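### 3.2 Collection rules for garment folding

Each operator received the Hemthorpe rule sheet before recording in a home. It sets three requirements for padded clothing. The garment must be laid out at full width, both grippers must start open, and zipper pulls must stay clear of the fingertips. An episode that breaks any of these is discarded and recorded again. Of 273 jacket episodes, 30 were discarded on review.

Homes were recorded as they were, with the household's own bedding and belongings left in place (Figure 4).
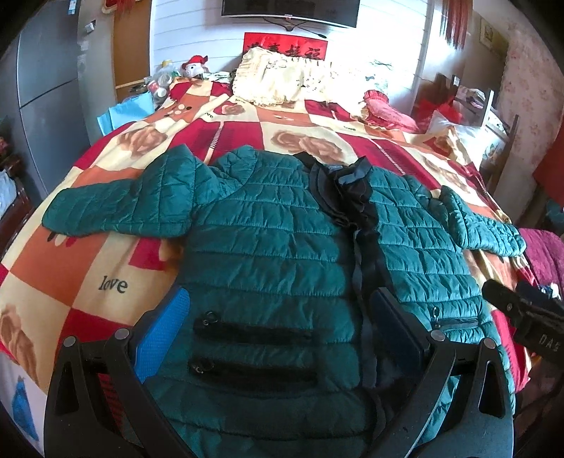
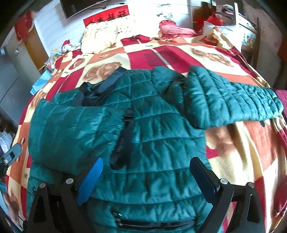

**Figure 4.** Quilted jacket on a patterned blanket: sleeves out to both sides (first), one sleeve folded across the front (second).

Review was done by two raters who had not taken part in the recording. Where they disagreed, the episode went to Barasa for a final decision. We kept the reason for each discard in the episode log.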